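Laboratory Diary, Handach Project
Entry for May 12, 2019
Kept by the session supervisor

The morning was given over to the tracking fault first recorded in April. In brief, the reported position of one hand-held gripper jumps sideways while the operator's arm is moving smoothly, and the software accepts the jump as real motion. A robot arm replaying such a recording would attempt the same jump. For that reason the Arellano arm has remained locked out, with its key in the office, and no replay was carried out today.

Work proceeded at the white-covered table by the windows, with two grippers in use. The operator wore the head-mounted device as usual, and each change of grip was made slowly and announced aloud. I asked that the square marker on top of the gripper be kept turned toward the other tool as far as the task allowed.

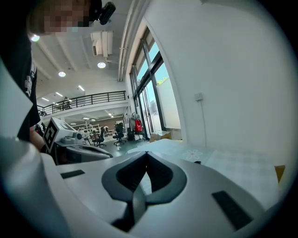 Fault log

Of the 377 recordings reviewed to date, nine contain the jump. Two were added this morning. Both occurred during a reach across the table, and in both the software reported full confidence throughout. I consider this last point the more serious. A lost position can be caught and thrown out, but a wrong position marked as good will pass every check we now have.

Rogério Arruda read the raw log over lunch and found that the Zorance tracking module had restarted at line 2770 without writing an error. The restart took less time than the warning limit, so no alarm was raised. He has written to the supplier and asked whether the limit can be lowered. I have asked him to test a lower limit here in any case — we have waited on replies before.

Afternoon

The reach was repeated with the second module fitted. The operator was told to stop at once on a spoken signal and to hold the tool still until the log had been marked. This was done without difficulty, though the marking itself is slow and I should like a better method than my calling out and Rogério typing.

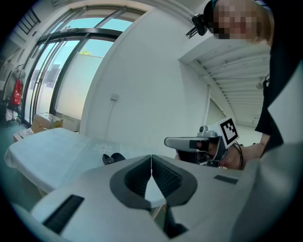 Is the arm safe to run with the older recordings?

Until each file has been checked for silent restarts, the arm is to stay locked out, and this applies to the April recordings as well as the new ones.

I have set down the following for the Ledomero file. The nine faulty recordings are to be kept and labeled, and no one is to delete them. Speed limits on the arm are to be enforced by its own controller and may no longer depend on the tracking software. The emergency stop is to be tested before the key is next released, with two people present.

The second module did not restart this afternoon. I draw nothing from that yet, the session having been short. Rogério will go through the April logs, beginning with the longest, and the key remains in my drawer.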